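Datenbrille Stedine: Livestream bricht nach 10 Minuten ab

karagiannis_n
26. Mai 2022
Die Stedine koppelt per Bluetooth, der Stream läuft übers WLAN des Telefons. Nach exakt 10 Minuten trennt die Brille, Fehlercode 164. Akku steht dann noch bei 50 Prozent. Firmware ist 1548. Kennt das jemand?
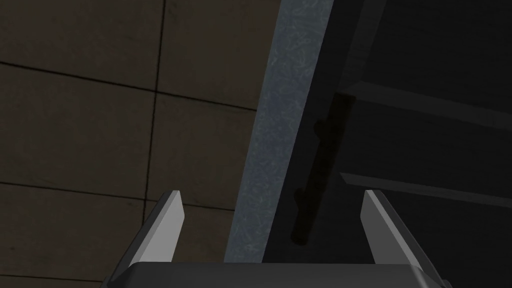
Geflieste Wand, gerendert

vega.rivas
Code 164 ist bei mir immer thermisch gewesen. Der Funkchip drosselt, danach bricht der Upload ab. Auflösung eine Stufe runter, dann läuft es durch.

ptoledo
Glaube ich nicht. Thermisch wäre der Zeitpunkt jedes Mal ein anderer. Exakt 10 Minuten klingt nach Sitzungslimit in der App - bei Clallbridge gab es das auch, dort als Schalter unter "Energie".

vega.rivas
Den Schalter hat die Stedine-App nicht. Habe eben nachgesehen.

ptoledo
Unter Android schon, Entwicklermenü, ganz unten. iOS kann ich nicht prüfen. 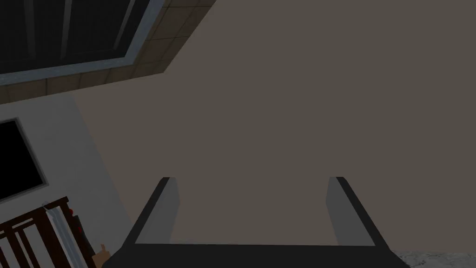 Greifer vor ebener Fläche (Rendering)

karagiannis_n
Android, Eintrag gefunden, stand auf 600 s. Auf 0 gesetzt, Stream läuft seit einer halben Stunde. Der Bügel wird allerdings deutlich warm.

vega.rivas
Sag ich ja. Dauerhaft würde ich das so nicht betreiben.

ocantero
Nach dem nächsten Update den Wert kontrollieren. Bei mir stand er im Januar wieder auf 600.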